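Two sets of fingers, one board game

I've been putting off a decision on fingers for the small arm since December. The ones that came with it are smooth all the way to the tip. They're fine for blocks and cups and bad at anything with a hinge. So I ordered a pair from Enach, white plastic with steps on the inner edge, and set up a test with a kids' guessing game. It has French animal names on the cards and a lot of red flaps.

The task was to reach in under a flap, lift it a little and let go. I ran it 70 times with each set at the same speed, with the same controller (the Bevum one, old firmware). The wrist camera stayed where it was for both.

The Enach pair needs more room than I expected. The tips are fairly wide for this kind of job, so I had to come in low and from the front, with the fingers a little open.

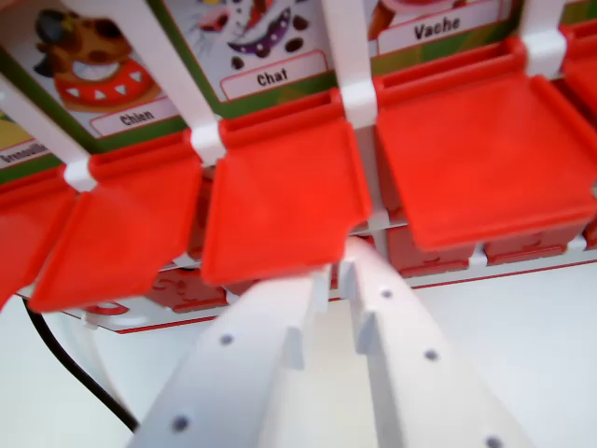 Marlina Nugroho wrote to me after my last post to say I should stop testing on toys, because the flaps on a game flex and a real latch doesn't, so whatever I learn about grip force won't carry over. She would use a row of light switches.

She has a point about force. I'm not measuring force here, though. I want to know how often the tip ends up where I told it to go, and a flap is a good way to find out, as a miss of 3 mm is enough to push it the wrong way. I may still do the light switches later.

Results, then. The stock fingers got 49 out of 70. The Enach pair got 63. Most of the stock misses were slips, where the tip touched the flap and slid off before it lifted. The Enach misses were nearly all the same mistake, one finger bumping the neighbor on the way in.

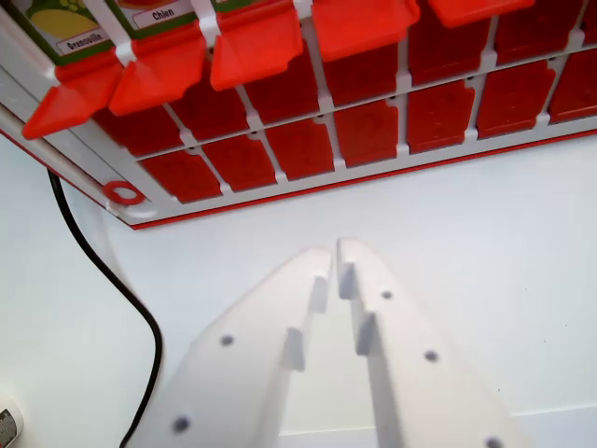
I fixed part of that by changing the approach angle. The Dhillon script I use for planning takes a fixed angle for the whole row, so I split the row into left and right halves and gave each one its own number. That's clumsy, but it took ten minutes and the bumping mostly went away on the left half. The right half is still not great.

The other thing I looked at was how much the fingers hide from the camera. With the stock pair I can see the tips and most of what's between them. The new ones are bigger and close to the lens, so they come out blurry and cover a good part of the lower view. From farther back this matters less – the board stays clear above them.
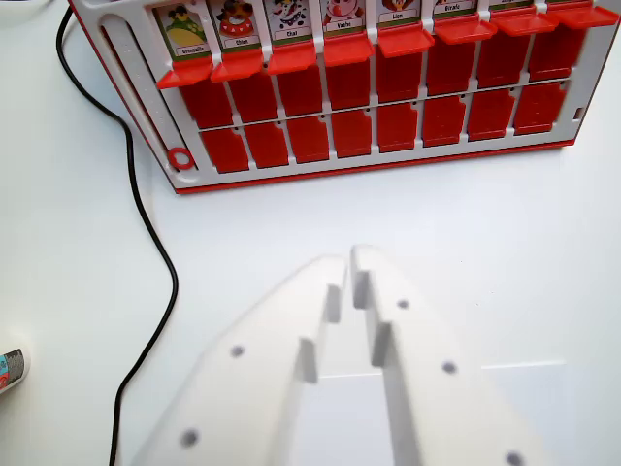

Backed off from the board, fingers nearly closed.

I'm keeping the Enach fingers on for now. The stock set goes back on when I return to the cup sorting, which doesn't need the steps. Next up is the Pirnuveck camera mount, which should let me move the lens back a bit. I've printed it once already and the screw holes came out too tight, so I'm printing it again tonight.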